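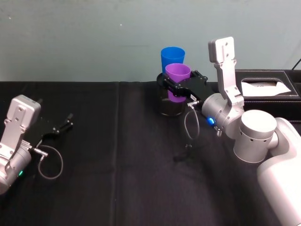
图 1　头部视角：右夹爪夹住紫色杯，左夹爪张开。

**工单号**：2322
**项目**：Skatosport 双臂示教采集
**提交日期**：2024年5月7日
**模块**：遥操作 / 夹爪通道 / 录制器
**优先级**：中
**状态**：已定位，待补丁合入

## 现象

遥操作录制杯子取放任务时，右臂夹爪的指令值与实测开度不同步。操作员松开主手扳机后，从臂夹爪开始张开的时刻晚于录制文件中的指令跳变，左臂无此问题。实时操作时手感略滞后，操作员一般会多等一拍再抬臂，所以现场不容易察觉。回放时按录制的指令逐帧下发，抬臂与松爪的先后关系改变，杯子偶尔被带起，落点偏出容器。

用这批数据训练的策略也有相同表现：靠近容器后夹爪提前给出张开指令，随后又收回，反复一到两次。最初按策略抖动处理，调过动作块长度和平滑系数，无改善。

最早能确认的异常片段编号为 385。更早的片段没有保存夹爪实测开度，只有指令，无法判断。

## 环境

- 主从双臂，主手扳机为模拟量，映射到从臂平行夹爪开度。
- 相机：头部一路，左右腕部各一路。
- 遥操作桥接：Preltach 中间件，左右臂各一个进程。
- 录制器：Pacheco，以头部相机帧为主时钟，其余通道取最近时刻的采样。
- 桌面铺黑布，操作对象为塑料杯和容器。

## 复现步骤

1. 主手回零，确认左右扳机全开、全闭读数正常。
2. 启动录制，右臂夹住杯子，移到容器上方并下放。
3. 保持手腕不动，快速松开右扳机，停顿，再抬臂。
4. 左臂重复一遍，动作尽量一致。
5. 导出两段的扳机原始值、夹爪指令、夹爪实测开度，按各自硬件时间戳对齐，不用录制器时间戳。
6. 比较扳机跳变到实测开度变化的间隔。

第 3 步的停顿不能省，否则臂的加速度会叠到腕部画面上，难以判断手指从哪一帧开始动。

## 排查记录

**一、机械与供电**

右夹爪断电后手动推合，阻力正常，无卡滞。左右夹爪对调控制线，延迟仍留在右侧通道，没有跟随夹爪本体。排除夹爪硬件。线已换回原位。

**二、扳机标定**

右扳机死区设置与左侧一致。重新标定后再录，间隔不变。扳机原始值曲线干净，没有迟滞环。排除主手侧。

**三、总线负载**

关闭腕部相机后复测，左臂间隔 18 ms，右臂 52 ms。打开腕部相机再测，两侧数值均无变化，和图像带宽无关。

**四、桥接进程配置**

对比左右两份配置，右侧夹爪通道多了一级中值滤波，左侧没有。版本记录显示该项是去年10月调试抓取力时加入的，当时右侧扳机更换过电位器，读数有毛刺。电位器后来又换过一次，滤波没有撤掉。

该滤波只作用于下发给从臂的值。录制器订阅的是滤波前的话题，所以文件里的指令比从臂收到的指令早。操作员看到的是滤波后的结果，并据此调整抬臂时机，回放用的却是滤波前的值。左臂两条话题内容相同，因此对得上。

**五、临时验证**

注释掉右侧滤波，重启桥接，重复上述步骤。右臂间隔降到与左臂相同。连续录制后回放，松爪先于抬臂，没有再出现杯子被带起的情况。取消滤波后扳机曲线未见毛刺。

## 腕部画面核对

为避免只看数值，另用腕部相机帧核对手指位置。做法是取指令跳变前后的若干帧，标出手指开始移动的那一帧，再换算到硬件时间戳。两根手指都在画面底部，指垫边缘和黑布的对比偏低，自动检测容易漏，改为以连杆上的银色螺钉为跟踪点。螺钉头反光，亮度阈值取高一些即可稳定跟上。

曝光需要固定。自动曝光下，墙面占比大时黑布一侧会整体压暗，指垫轮廓丢失。本次核对均采用手动曝光，两侧腕部相机参数一致。

张开状态的参考画面如下，开度标定时以这种双指分开、中间无物的姿态为准。
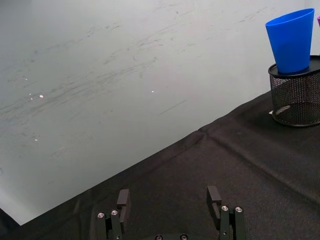 Kulla 的回复：录制滤波前的话题当初是有意为之，理由是希望保留操作员的原始意图，后期再决定怎么平滑。如果直接改成订阅滤波后的值，以后再加任何滤波都会进到训练标签里，而且不可逆。建议两条都录，训练时明确选一条，不要让录制器替使用方做决定。另外，已有数据不必全部作废，抬臂动作本身没有问题，错的只有夹爪这一维，可以用实测开度重建。

## 对回复的处理

同意双话题录制。录制器增加三个字段：

```
gripper_cmd_raw 扳机映射后、滤波前
gripper_cmd_sent 实际下发值
gripper_pos_meas 夹爪实测开度
```

训练侧默认读取 `gripper_cmd_sent`，字段缺失时报错退出，不回退到 raw。回退逻辑会把新旧数据混在一起，出问题后更难查。

旧数据重建方案：

- 有实测开度的片段，把右侧滤波器离线套到 raw 上，得到 sent 的估计值，再用实测开度检查残差。残差超限的片段单独列出，人工看腕部画面后决定去留。
- 没有实测开度的片段不重建，移出右臂松爪类任务的训练集，仍可用于接近阶段。
- 不采用整体平移。中值滤波对快松和慢松的影响不同，固定偏移会把慢松的片段改错。

关于能否直接用实测开度作标签：夹住物体时，实测开度停在物体宽度，指令则继续向闭合方向走，两者之差对应夹持力。塑料杯壁薄，用实测开度作标签会使策略在接触后不再加力，搬运中容易滑。闭合段不能用，张开段可以，但分段切换标签会引入新的跳变，暂不考虑。

## 操作侧注意

补丁合入前，右臂示教按以下方式进行：

- 松扳机后停住，看到手指完全离开杯壁再抬臂。
- 松扳机速度保持一致，不要分两次松。
- 杯子放入容器后手腕不要旋转。
- 录制前检查桥接启动日志，出现 `median` 字样说明滤波仍在，停止录制并改配置。

手动拖动示教不经过桥接进程，夹爪由按钮控制，不受影响。

## 遗留项

- [x] 右侧配置删除中值滤波
- [x] 左右配置合并为同一模板，差异项单独列出
- [ ] 录制器新增字段
- [ ] 启动时比对左右配置，不一致则告警
- [ ] 旧数据重建脚本，先在片段 385 上验证
- [ ] 采集手册补充松爪停顿的要求

重建脚本的残差阈值尚未确定，等第一批结果出来后在本单下更新。字段变更涉及 Pacheco 的导出格式，需要同步修改读取端，合入前先在单独分支上跑一遍旧文件的兼容测试。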